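December 31, 2020

Last working entry of the year. I said in November that I would finish the review of our operating rules before the new year, and I have most of a day left to do it.

The rules are for the household robot in simulation. We run it through Simville, the virtual house, and log everything in Uler. The rule book started as 2 pages. It is now 32, and a good part of that is the same rule written again by whoever got annoyed that week. I spent the morning crossing out duplicates.

The count for the year is 2492 runs logged. Of those, 284 were set aside because the operator's note was missing or too vague to use. That is the number that bothers me. The simulator didn't cause any of it. People finished a run, started the next one, and meant to write it up later. I did it too, more than once in the spring.

So the first change is that the note gets written before the next run is loaded. One line is fine. It has to say where the robot was asked to go, what the operator did, and why the run ended. "Bad run" doesn't count as a reason.

After lunch I opened the living room again to check the clearance rule against the views we get while driving.
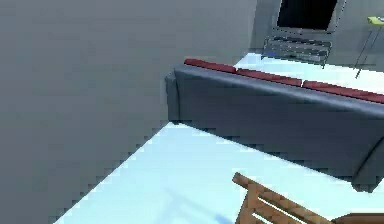

The old rule says to keep a safe distance from furniture. I have never liked it. Safe distance means one thing to a person who has driven all year and another thing to a person on the first morning. It also treats a wall and a chair the same way. A wall is flat and you know where it stops. A chair has legs and a seat and a back, and from above you may be looking at the slats and have no idea where the legs are. The new text says: if you can't see where a piece of furniture meets the floor, stop and turn the view until you can. If you still can't, go another way around. I took out the word safe completely.

I also added a line on sofas. From behind, the backrest hides whatever is on the floor close to the other side. Several of our contact reports came from an operator seeing open floor past a sofa and planning a path to it, with no idea what was in between. Floor you can see in the distance is not a path. You need to see the whole of it, in one view or in several.

Then the question of what goes in as a contact. The Ó Néill group sent us their draft in November and they log every touch, even a brush against a cushion. We had been logging only the ones that moved something. I think they are right, and I have copied their practice. It will make our numbers look worse in the first months. I put a sentence in the introduction saying so, for anyone comparing the years.

Speed limits I left alone. There was a long argument about them in the fall and I don't want to start it again on a holiday. They are slow enough.

The part that took longest was doorways and odd objects. Our room layouts get things dropped into them that don't belong in a house, and the operators either ignore them or spend half the run looking at them. I wanted a rule that works without having to name every object. What I settled on is that anything standing on the floor is an obstacle, whatever it is, and the operator doesn't try to push it. A thing with wheels is not to be treated as movable. We don't know how it will behave until it has been tested on its own, and a normal run is the wrong time to find out. The same goes for anything that looks heavy.

For doorways, the door leaf counts as part of the opening. Measure the gap between the leaves as they stand, and don't go by the width of the frame. If there's something on the floor in front of the door, the operator plans the route around it and the route through the door as one move, and writes it down before starting. Bathrooms are off limits unless the task sheet names the bathroom.

I went back to the view over the sofa toward the bathroom and read the new wording against it line by line. The cart's long handles are a good test. I had written "keep clear of the body of the object," and I changed it to "keep clear of every part of the object, including handles and beams."
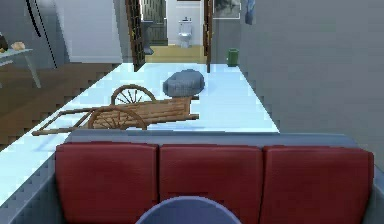
Left for January

Send the clean copy to Lorkska and ask for comments on the contact rule first.

Fix the page numbers. The table of contents still points to sections I cut this morning.

Go through the 284 again and see if any can be saved from the Uler logs alone. I doubt it, but I'd like to have looked.

Write the one-page version for the wall.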